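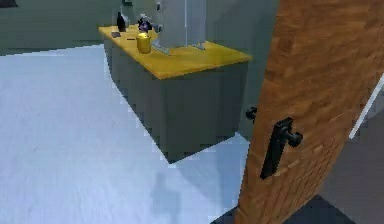

The kitchen level, with the door handle everybody wanted to talk about.

Home | Visits | Standards | Archive | Contact

I went to the Clasuvon open day in December because the invitation promised "a frank discussion of test protocols," and I am a person to whom that sounds like an outing. Thirty of us signed in. There was coffee for 20.

Clasuvon runs simulated homes in which robots learn to open doors. Our host, Lorraine Rowbotham, wrote the house rules, and she read them to us standing up. Rule one: every door gets 100 attempts before any success rate leaves the building. Rule two: the handle, the wood and the walls are varied between batches, so a policy can't just memorize one nice door. Rule three: failures are logged with the same care as successes, a sentence that made the man from Hladun study his shoes.
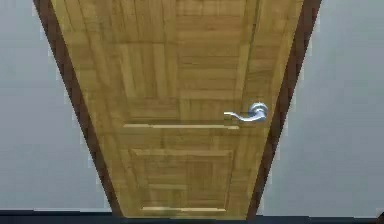 Then came the argument over what counts as open. Nestel accepts a released latch. Ilport wants the door far enough along for the robot to fit through, which struck me as the usual point of a door. Rowbotham's draft asks for both, scored separately, plus a limit on how hard the lever may be pushed. A real handle, she said, sends you a bill.

I liked the force limit best. I was less sure about the 15 seconds allowed per attempt – my own front door takes longer than that in damp weather, and I have hands.

After lunch we went through the rooms on the big screen and checked the paperwork for each one: version number, random seed, date of last change. Two had no seed recorded. Rowbotham struck them off the results sheet in front of us, without ceremony, and moved on to the bathroom.

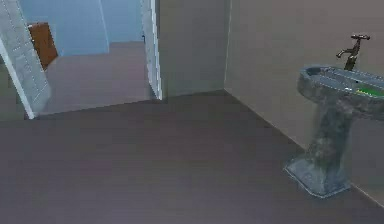 Bathroom level, looking out to the blue hallway.

The draft is open for comments until spring. I have sent in four pages, mostly on the word "open."

Share 15 | Comments 20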